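Imprimir | Enviar por e-mail

4. Avaliação do kit Lekota em tarefas com malha canelada

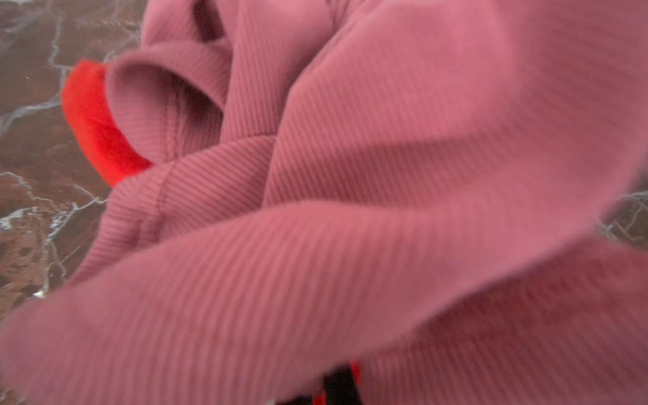
O kit Lekota, comercializado pela firma Seltance, é vendido como conjunto completo para manipulação de têxteis: garra de dois dedos, câmera de punho e o software de controle Ernum. O fabricante indica o uso com toalhas e camisetas, mas não fornece dados sobre malhas elásticas. Por este motivo, a segunda autora (Tsegaye) propôs incluir também roupas caneladas no nosso protocolo.

Foram realizadas 194 tentativas de recolher e dobrar a peça, distribuídas em 17 sessões. Em mais de 60 delas o software pediu uma nova pega antes de iniciar a dobra. A Figura 3 apresenta a vista da câmera de punho com uma peça rosa de malha canelada. Nota-se que as dobras mais próximas da câmera aparecem desfocadas e cobrem em parte os dedos da garra, enquanto as caneluras da zona central permanecem nítidas. Esta condição dificulta a estimativa do ponto de contato, e o manual do kit não a menciona.

Figura 3. Malha canelada rosa com faixa vermelha, sobre superfície marrom com veios brancos. Vista da câmera de punho.

A assistência técnica respondeu às nossas consultas em 8 dias e enviou um novo arquivo de calibração, com o qual repetimos somente as sessões de agosto. Os resultados desta repetição são discutidos na seção 5.

Imprimir | Enviar por e-mail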